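To: pumora-users
Subject: Re: grasp planner gives up on rows of touching objects

On Sunday, someone on this list wrote:

> We upgraded to the current Pumora and the planner now returns
> NO_FEASIBLE_GRASP for any block that has a neighbor on both sides.
> Same block on its own, fine. I have raised the sample count from
> 200 to 2,000 and all that changed is how long I wait to be told no.
> Is there a setting I'm missing, or do I go back to the old release?
> We run the Gurnel controller underneath, if that matters.

It doesn't matter, Gurnel never gets asked. The planner throws the goal out before anything resembling a trajectory exists. More samples won't help either, you're just rolling the same loaded dice more times.

We hit this in Dornville in August and I spent an embarrassing number of evenings blaming the calibration, as one does. This is the sort of table we feed it:
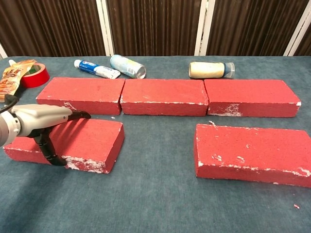 The segmenter is where I'd start. It splits on depth first and color second, and bricks in a row are all the same height and all the same red, so the mask for the row comes back as one very long brick. The planner looks at that, compares it to the gripper opening, and quite reasonably declines. What it has to work with is a thin gap between the left brick and the middle one, and the default min_gap closes anything that narrow as sensor noise. The white chips along the edges don't help, because the hole filler paints over them and often paints over the gap while it's in there. The two bricks nearer the front have open carpet between them and have never given us any trouble, so if you test on bricks spaced like that you will conclude everything is wonderful. I did.

So, in order:

1. Set min_gap to 2 (it's in pixels, whatever the docs say). Turn off fill_holes for the depth mask only. Leave it on for color or you'll get a separate object for every scuff.

2. Dump the masks before you touch anything else. There is a debug flag, dump_masks, which is documented in the changelog and nowhere else.

3. If the masks look right and you still get NO_FEASIBLE_GRASP, it's the neighbor padding. The new release inflates every neighbor on all sides, including the side facing your target, so two properly separated bricks still overlap by the time the checker sees them. Set pad_mode to away. I have a patch that makes this the default and it has been waiting for review long enough to develop a personality.

The padding bug bites harder with a multi-finger hand, where the fingers have to come over the top edge and the thumb down the near face. The checker treats the thumb as one fat capsule. With Phromma hand models you can swap in the per-link shapes, hand_collision: links, and pay for it in planning time. Worth it for anything like this:

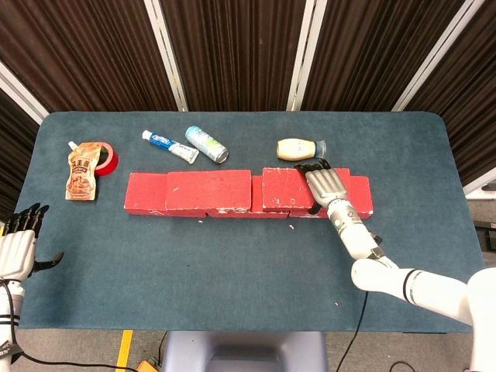 Right hand over the raised brick, left hand idle. Things lying behind the row belong in the collision scene too.

On that last point, please don't crop the scene to the bricks to speed things up. I know the tutorial does it. The tutorial has nothing standing or lying behind its blocks, and the mayonnaise on our table sits just past the fingertips. A planner that can't see a bottle will plan through it with great confidence.

I wouldn't go back to the old release. It finds grasps in rows because it doesn't check neighbors at all, so you'd be trading an error message for a shove.

If you send the dumped masks and your config — the whole file, not the bits you think are relevant — I'll have a look. Please trim the point cloud first, the list server still bounces big attachments and doesn't tell the sender.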